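4. Choosing a surface and placing the sensor

The Wetgate Miner is a battery-powered leak sensor for use under sinks, beside water heaters and on laundry room floors. Complete section 3 (pairing with the Westlow hub) before continuing.

1. Wipe the floor dry and remove grit.
2. Pull the tab from the battery door. The sensor gives one Ding tone.
3. Set the sensor down with all 4 contact feet touching the floor.
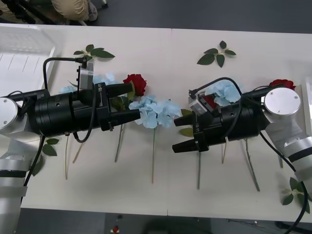
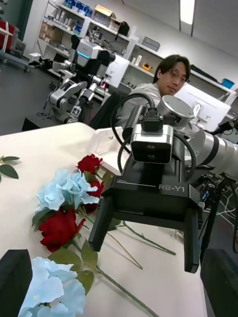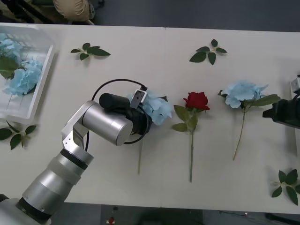
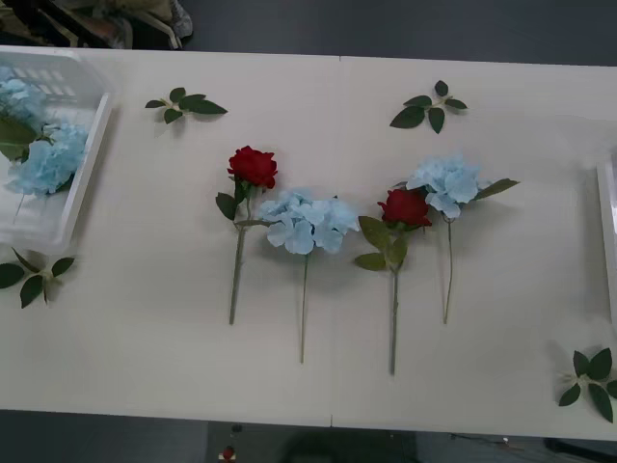
Water follows the lowest path, and the sensor must sit on that path. Check the floor with a level before choosing a spot. Seams need extra care - where two panels meet end to end, as on the white tabletop in the last picture, a thin film of water can collect along the line and never reach a sensor placed mid-panel. Place one foot directly over the seam.

4. Pour 16 ml of water next to the nearest foot. The alarm must sound within 66 seconds.
5. Dry the feet and press RESET.

Note: The hub log holds 3000 events. Older entries are overwritten.

Caution: Do not fix the sensor down with glue or putty. A raised foot will not detect water.

Caution: Do not use the sensor outdoors or in standing water.

Revised February. Text: Ilze Navickas.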